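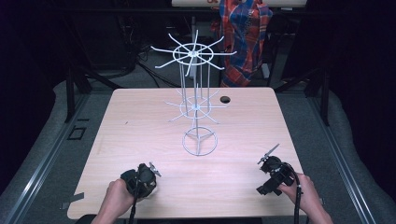
Olska hand gripper kit

Olska is a set of two hand-held grippers made by Vovero, a small firm that until recently only sold spare parts for packing machines. You hold one in each hand and do a job with them, and the kit records what the grippers did so that a robot arm can be taught the same job later. I've kept this article going on the wiki because the maker's own pages are thin, and because I've had a kit on my bench long enough to have opinions about it. Last changed Jun 25, 2019.

Name and background

I asked Amirul Mangundap at Vovero where the name came from and got a long story about a boat, so let's leave it there. The first kits went out in November to people who had signed up early. Those had a fixed wrist strap that pinched, and if you see one second-hand I'd pass on it unless it's very cheap. Everything sold now is the second version, and the two won't share a hub (I tried, and the lights just blink at you).

What you get

The standard box has a left gripper, a right gripper, the cables, the hub they plug into and a bag of spare finger parts. There is no wireless version. Vovero says one is being looked at, and they were saying that last year too.

You can buy a kit outright or hire it through Zekberg, who will also come and set up the table for you. Hire is by the week. I hired first and then bought, and Zekberg knocked the first week off the price, which I hadn't expected! Ask before you pay, as it isn't written down anywhere on their site.

Using it

Each gripper opens and closes with your hand, and the movement is one to one. It takes an afternoon to stop reaching for things with your real fingers. After that it's quite pleasant work, a bit like eating with chopsticks that weigh too much. The makers suggest 300 runs of a job before you train anything on it. I'd say go to 500 if the object is an awkward shape — wire goods are the worst, with all those thin arms to catch on, and mugs are the easiest thing in the world.

Cables are the main nuisance. Let them hang down in front of you and keep your elbows in. I once spent a whole morning's runs with the left cable looped over the right one and had to throw out 19 of them. Short sessions help too. My wrists have had enough well before lunch.

Fingers

The fingers are the part people ask me about most, and they're the best thing in the kit. There are bare metal jaws, good for small stiff things, and there are black block-shaped ones with a flat inner face for anything you want to hold steady. 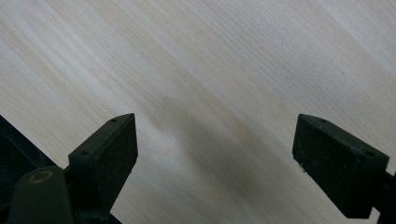
Changing a pair is a short job once you've done it a couple of times. Take the old ones off, keep left and right apart on the bench, and put the new ones on in the same order. On the black ones the top of each finger slopes away from the tip on the inner side, so it's easy to see if you've got them the wrong way round — the two high points should face each other across the gap. Each has two small holes along that slope, and I clean those out with a cocktail stick now and then. The black surface gets speckled and dusty-looking, and I can't say it bothers me. Spare fingers are sold in packs of 6.

Software

Recordings go into Âu, Vovero's own program, and this is where my patience runs out. It does the basics well. You can play a run back, trim the ends and bin the bad ones. But it wants a fresh name for every session, it forgets which folder you were in, and the export button greys out if you so much as look at it sideways. Save often. The newer release has fixed the folder thing for some people and not for me.

Who it suits

If you already have an arm and a table and you want good runs of simple two-handed jobs, I'd happily point you at Olska. If you don't have an arm yet, hire one kit for a week and see how your hands feel about it. People with small hands should ask Zekberg for the narrow handle, which costs the same and has to be ordered separately.

See also: Vovero; Zekberg; Âu (software); Hand-held grippers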